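Glaze notebook, September
Carried over from the last book: the Turnari clay body, white, cone 6, bagged by Skerkeck.

Opened the kiln at 7:40. Pyrometer read under 100 so I cracked the lid first and went to make coffee. Full unload by 8:15.

Firing was the medium-slow program, 40 minute hold at the top. Witness cones on the bottom shelf: 5 flat, 6 bent to about three o'clock, 7 just starting to lean. Top shelf a little cooler, 6 at maybe two o'clock. Same spread as the last two firings, so I'm going to stop blaming the thermocouple and look at how tightly I pack the top.

Kiln log says 400 firings on this set of elements as of this one. Resistance check due. Ilona Halász has the good meter, ask her.

Line blend, Bivdale matte into Orbán clear, on test tiles, dipped for a count of 3:

All Bivdale: dry, chalky to the fingernail, marks with a spoon. No good for tableware.
75/25: satin, still takes gray cutlery marks. Marks come off with a paste cleaner but I don't want to tell customers that.
50/50: satin, smooth, no marks from the spoon or the butter knife. Slight pooling at the foot.
25/75: nearly gloss, some tiny pinholes near the rim on two tiles.
All Orbán: gloss, fine crazing visible with ink after an hour. Fit is wrong on this body, as expected.

The 50/50 is the one to carry forward. Next batch gets the green stain at half the amount in the old recipe. The old one came out much too strong over white clay and everyone who picked up a bowl said "hospital."
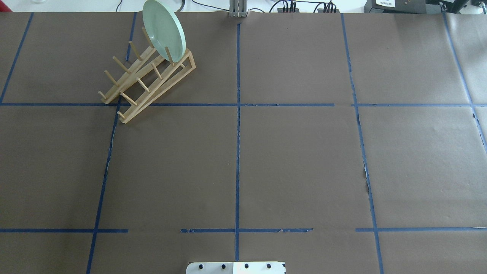 Glaze and Firing Group

Plate shapes. The problem with the current dinner plate is the foot ring. It's wide and shallow, and when the plate is stood on edge in a rack with round pegs the ring can catch on the peg and the plate leans. A mint-colored plate in a pale wood rack stands fine if the slots are wide enough, but we can't pick the customer's rack for them. Ilona wants the foot taken in by a finger's width. I want to keep the width and make the ring lower. We'll throw both and see which one warps.

Warping on the last lot: all the bad ones were from the second shelf, and all had been dried on the bare plaster bat. The ones dried between boards stayed flat. Going to boards for everything over a salad plate.

Rims: compress twice with the chamois, once after opening and once at the end. The S cracks are gone since we started compressing the floor as well. Don't skip it on the small ones.

Bucket notes. Orbán clear was hard-panned again. Added a small dose of Epsom salt solution, stirred, left it over lunch, stirred again. Stays up now. Specific gravity 1.45 after thinning. Sieved twice through 80 mesh. Threw out what was left on the screen, mostly dried crust from the bucket rim. Whoever uses it next please wipe the rim before the lid goes on.

Skerkeck delivery came in short by one bag of feldspar. Invoice number ends 3,752, I've written it on the side of the box too. Called and got the machine. Will try again after 2.

Shelves: scraped and washed three, one has a chip at the corner and is now for bisque only. Marked it with a B in iron oxide.

To do before the next glaze firing:
Weigh out the 50/50 with the reduced stain, small bucket first
Six tiles, two on each shelf, cones beside them
Leave more air on the top shelf
Meter from Ilona
Freezer and boiling water test on the 50/50 tiles, both ways, ink after
Vinegar slice on one tile overnight, label it this time

Bisque is loading tonight, slow start, lid propped until the mugs are properly dry. The handles were still cold against my cheek at 4.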